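Mamani 筷子护理油 100毫升
货号 3879
库存:有货

给不进洗碗机的木筷、竹筷用的食品级矿物油加蜂蜡。没有香味,没有故事,也不会让您的人生更有仪式感。它只管一件事:筷子别发白、别起毛。

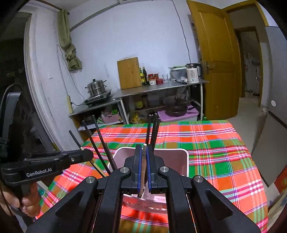
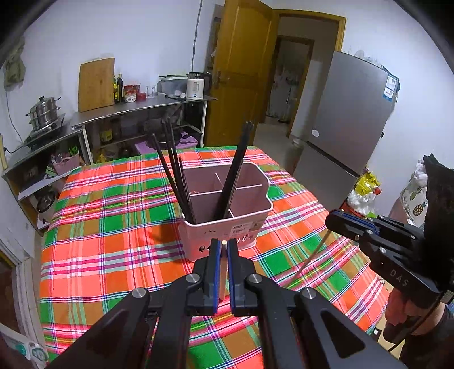
筷子插在粉色筷子筒里。

Eusebio Escobar 留言说,他抹完当晚就拿去夹花生米,一顿饭夹飞了半盘,建议我们把“静置过夜”四个字印大一点。字已经印大了,花生米恕不赔偿。

用法
筷子洗净,晾到彻底干透。倒一点油在棉布上,顺着木纹擦,筷头多擦一遍。静置过夜,早上用干布把浮油抹掉。新筷子建议擦2遍,中间隔一晚。之后看心情,或者看筷子的脸色:摸着发涩就该擦了。

适用
未上漆的木筷、竹筷、木勺、饭铲、擀面杖。砧板也行,只是一瓶下去见底很快,请改买 Prutora 大罐装。

不适用
漆筷、合金筷、不锈钢筷。擦了不会坏,就是白擦。已经发霉的筷子也别指望它,该扔就扔,您已经对得起它了。

规格
容量:100毫升
净重:107克(不含瓶)
瓶身:棕色玻璃,铝盖
配件:Plorkura 棉布一块,洗了还能用
保存:避光,远离灶台。冬天蜂蜡会结块,连瓶泡温水即可,别进微波炉,铝盖不答应。

常和它一起买的
Rolness 沥水筷筒,底部有孔。筷子烂掉,多半是因为底下泡着一汪水,油擦得再勤也救不回来。

退换
未开封可退。开封后觉得“好像也没什么变化”的,请先找一根没擦过的比一比,再来信。十一月起仓库盘点,发货会慢一些。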